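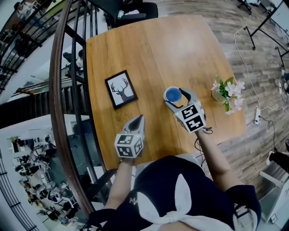
Review: the Drevholm hand-held gripper kit, tried at the Fasstead open day

Posted December 7, 2024

I'd been wanting to get my hands on a pair of these since May, when Omar Tannous wouldn't stop talking about them, so when Fasstead put out the word about an open day I signed up the same night. They had tables going upstairs by the railing, with the regular office folks still at their desks down below, and you could walk up and watch or take a turn yourself.

The job at my table was small stuff: a little blue cup, a framed deer silhouette, a vase of fake flowers. You hold one gripper in each hand and do the chore with gray fingers in place of your own, and the recordings go toward teaching an arm to do it later. Picking the cup up by the rim is the move everybody tries first (me too!) and it's a nice one to learn on. The frame is harder. It lies flat, and getting a finger under it took me 4 tries before Ruairi Carnegie showed me to slide it to the table edge.

What I liked: the squeeze feels natural. I quit thinking about my hands after maybe the third cup, and the fingers open wide enough that you don't have to be fussy. The marker cubes behind the fingers look clunky but I never bumped one into anything.

What I didn't: weight and cable. Each gripper is 560 grams on the spec card, and after 40 minutes my forearms knew it – the left one worse, for some reason. The cable runs back along your arm and I kept wanting to shake it off. You also have to keep the cubes pointed where the cameras can read them, so some comfortable wrist angles are out.

I've used the Armont pair at Chamoun's lab, and those are lighter but mushy. I'd take the Drevholm for anything with a thin edge. For a full day of cups I'm not so sure.

Four stars from me. If you go to the next open day, get there early, the line was up to 50 people by lunch. And ask Ruairi about the frame thing.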